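Personal Organisation short course
Session 7 handout: routines and the weekly plan

Notes only, fill in the gaps from the talk. Bring last week's time log, we use it again.

1. Recap
Time log = what you did, in the order you did it. Plan = what you meant to do. Put them side by side. Most people in the Cedholm group found the gap biggest before 9am and after tea. Don't tidy up the log afterwards, messy is fine.

2. Fixed, floating, filler
Fixed: has a clock time. Bus, school run, shift, dentist.
Floating: must happen that day, any time. Washing, phone calls, food shop.
Filler: under ten minutes, fits in a gap. Wiping down, one email, bins.
Put fixed in first, always. Then floating, with a guess at the length. Filler doesnt go on the plan at all, keep it on a seperate list by the kettle or wherever you stand about.

3. Waiting time
Short waits are where filler goes. Kettle, microwave, bath running. Pick one job per wait and stop when the wait is over, even if half done. Two jobs in one wait = late. See the Nulby worksheet, side two.

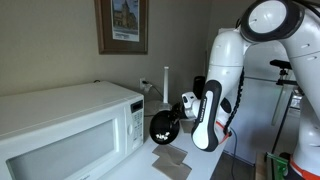
Fig. 1. Microwave and worktop.

4. Guessing how long
First guess usually too short. Godinho method: write the guess, do the job, write the real time next to it, use the real time next week. No averages needed. Worked one in class: packed lunches, guess 7 mins, real time 19. So 19 goes on the plan.
Travel counts. So does finding your keys.

5. Slack
Leave one empty block each day. Half an hour if you can. Don't fill it the night before. If nothing has gone wrong by then, it's yours, sit down with it.
Derley sheet has the blocks printed already, shade yours in pencil.

6. For next time
- Log two ordinary days, one work, one not
- Mark each entry fixed / floating / filler
- Time three jobs the Godinho way
- Read handout 6 again if you missed it, the bit on evenings

Room 207, same time. Spare log sheets on the side table. Last session is in May, bring the whole folder.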